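# Cups, at last in one place

In August I moved to a smaller flat in Tudville, and the kitchen gave me the most headache. I have only one good shelf, and the cups were everywhere: in a bag behind the door, in a drawer with the tea towels, even in the bathroom. When friends came for coffee I was opening all the cupboards like a thief.

My neighbour Clodagh told me to stop buying boxes and try cup dispensers. I was not sure, because to me they belong in an office. But she had used them for years at the Tulluline hall, so I ordered 2 and paid a little more for delivery than I wanted.

For the first evening I tried them on the shelf. It was a mistake, they took the space of my plates. So now they live on the table, side by side, toward the far end, and the rest of the wood I keep for working. 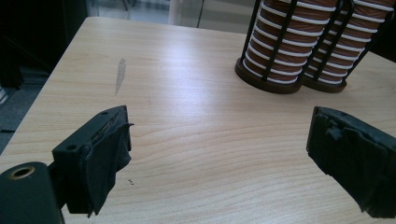 *The table in bright light, with the two dispensers side by side.*

I am very fond of this table. The wood is pale, with a wavy grain, and when the light comes strong you almost lose the lines in the middle. I paid 200 dollars for it, second-hand, and my brother-in-law Jailson helped me to carry it up the stairs. He still reminds me of it.

The bathroom drawer is free again, and I have put the towels there. Next I must do something with the spices, which are still in the moving box under the sink. If you have a good idea for a very narrow cupboard, please write it in the comments.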